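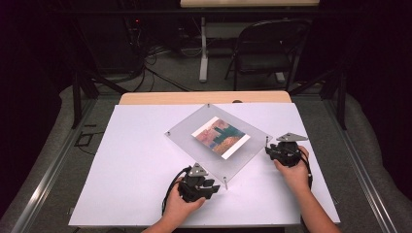
4. Mounting the print

4.1 Lay the white board flat on the table and wipe it with a dry cloth.

4.2 Place the print face up on the board and lower the clear acrylic sheet over it – hold the sheet by its edges only. 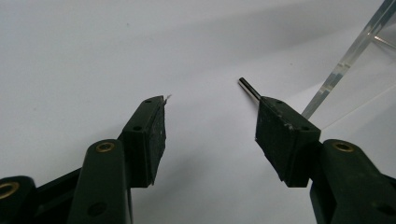
4.3 Insert one pin near each corner of the sheet. Do not force a pin.

Caution: Acrylic scratches easily. Grit must be removed from the board before the sheet is moved.
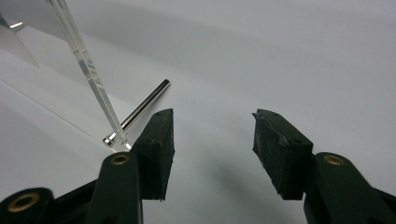

Scratched sheets should be returned to Prarkham, quoting part 926.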